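チケット:積み木の片付け動作、最上段の取り出しで停止する
製品:Flumitz 家事支援アーム制御パッケージ
設置先:Staltside 作業室
起票:Mio Hoshino
起票日:2025年7月17日
優先度:中
状態:一部解決、継続観察

概要
子ども部屋の片付けを想定した試験で、机の上の積み木を箱に戻す動作が途中で止まる。平らに置いてある積み木は問題なく戻せる。積み重なっているものの一番上をつかもうとしたときに、把持確認の待ち時間を超えて「grasp_unverified」で停止する。5月の版では同じ動作が最後まで通っていた。

環境
制御パッケージは最新の安定版。設定は標準のまま、机の高さと作業範囲だけ書き換えている。把持確認の待ち時間は1000ミリ秒(標準値)。積み木は無塗装の木製。机は天板に光沢がある。照明は天井灯のみ。

再現手順
1. 机に積み木を散らして置き、一部を積み重ねる。
2. 片付けモードを開始する。
3. 散らばった積み木が箱に移されるのを待つ。
4. 積み重なった部分に順番が回ったところで停止する。

発生頻度
63回試して40回停止。停止しなかった回は、どれも積み重ねが2段以下だった。

期待する動作
上から順に一つずつ取り、最後の土台まで箱に入れて終了する。つかめなかった場合は、止まらずに別の角度でやり直す。

ログの抜粋
[pick] target=top_block state=approach
[pick] target=top_block state=close
[verify] timeout 1000 ms
[task] abort reason=grasp_unverified

対応履歴

記入:サポート窓口
起票ありがとうございます。ログを確認しました。グリッパーは閉じ切っているのに、把持の確認が取れないまま時間切れになっています。考えられる原因は二つです。一つは、カメラから見た対象と下の段の境目が分からず、つかむ位置が下にずれている場合。もう一つは、天板の映り込みを対象の一部として拾っている場合です。切り分けのため、次の三点をお願いします。

・天板につやのない布を敷いて同じ手順を試す
・積み重ねを崩し、同じ積み木を平置きにして試す
・停止した時点の深度データを保存して送る

机の上の配置が分かるものも添付してください。

記入:Mio Hoshino
配置を添付します。深度データは別便で共有フォルダに入れました。

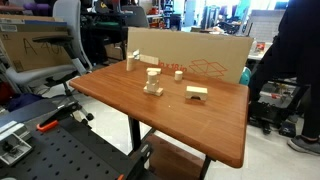
片付けの試験では、単純な立方体だけを並べた配置は使っていません。家の子ども部屋で立方体だけが等間隔に並んでいることはまずないので、形も向きもばらばらにしています。手前の積み重ねは平たい直方体を土台に、立方体、円柱と続き、上のほうに直方体が横向きに来る形です。円柱を挟むと上下の輪郭がつながって見えるらしく、手で崩す前のこういう形でよく止まります。右の手前にあるアーチ形は、くり抜きを下にして伏せた状態なら取れています。奥に立てた背の高い円柱も、倒さずにつかめる回が多いです。

布を敷いた試験の結果です。9回試し、停止の出方は変わりませんでした。映り込みの線は薄いと思います。平置きでは一度も止まっていません。

記入:サポート窓口
深度データを受け取りました。一番上の積み木とその下の円柱が、一つの物体としてまとめて認識されています。把持位置はまとめた物体の中央で計算されるため、指が二つの積み木の継ぎ目に当たっています。5月の版の後で、物体をまとめる判定の初期値が変わりました。食器や洗濯物の端が細かく分かれすぎるという報告が多く、まとめやすい方向に寄せたためです。積み木のように同じ色、同じ木目のものが接していると、今の値では裏目に出ます。

暫定の対処として、設定ファイルの merge_level を high から low に変更してください。変更後は再起動が必要です。あわせて、積み重ねを取る順序を top_first に固定してください。

記入:Mio Hoshino
変更しました。積み重ねの上の段は取れるようになりました。停止はなくなりましたが、別の症状が出ています。

・アーチ形が二つに分かれて認識され、片方の脚だけをつかみに行く。持ち上がるものの、運ぶ途中で回って落ちる。
・長い直方体を横に寝かせて箱の近くに置くと、箱の縁との区別がつかないのか、対象から外れて机に残る。

後者は以前からあったかもしれません。途中で止まっていたので、最後まで見る機会がありませんでした。

記入:サポート窓口
アーチ形については、merge_level を形状ごとに切り替える仕組みがまだありません。要望として開発に渡します。今すぐ使える回避策は、medium にして再試行回数を増やすことです。速度は落ちます。

直方体が残る件は、作業範囲の外周に余白が設定されていることが原因と思われます。段ボールなどを机の縁に立てている場合、その手前も余白に含まれます。boundary_margin の値を下げて試してください。下げすぎると指が段ボールに触れるので、初回は低速でお願いします。

記入:Mio Hoshino
medium と再試行の組み合わせで、積み重ねもアーチ形も箱に入るところまで行きました。机に残る件は余白を下げて解消しています。低速の初回では、指は段ボールに触れませんでした。

一点、製品の説明について書いておきます。紹介ページには「おもちゃの片付けに対応」とありますが、今の状態では、散らかり方を選ばずに任せることはできません。平らに散らばったものなら人が見ていなくても終わります。積んである場合は設定を変えたうえで、落としたものを拾う人が近くに必要です。人が手でやれば先に積み木を崩して、まとめて箱に流し込むところを、一つずつつまむので時間もかかります。Mokgethi の家庭向け試用に出す前に、この条件を説明書に入れてほしいです。

記入:サポート窓口
説明書の件、担当に回しました。「積み重なった同色の物は、事前に崩すことを推奨」という一文を次の改訂に入れる案で進めています。崩す動作をアーム側で行う案も出ていますが、隣にコップなどがある場合に倒すおそれがあり、採否は決まっていません。

記入:Mio Hoshino
崩す動作については、対象が積み木だけと確認できた範囲に限ってもらえれば十分です。Braststead の作業場では、同じ設定で木の端材を仕分ける話が出ています。端材も色と木目がほぼそろっているので、同じことが起きると思います。向こうには merge_level の値をこちらから伝えておきます。

現在の設定(参考)
merge_level = medium
pick_order = top_first
retry = 3
boundary_margin = 標準値より低い値(机ごとに調整)
verify_timeout = 1000

残件
・形状ごとの merge_level 切り替え(要望、開発で検討中)
・説明書への条件の追記(担当で作業中)
・把持に失敗したとき、停止せず次の対象へ移る選択肢の追加(未着手)
・端材での再現確認(Braststead からの連絡待ち)

記入:サポート窓口
本チケットは開いたままにします。次の版で判定の初期値を見直す予定です。更新後は merge_level を一度標準に戻し、最初と同じ配置で試した結果をここに追記してください。停止した場合は、その時点の深度データも同じ共有フォルダにお願いします。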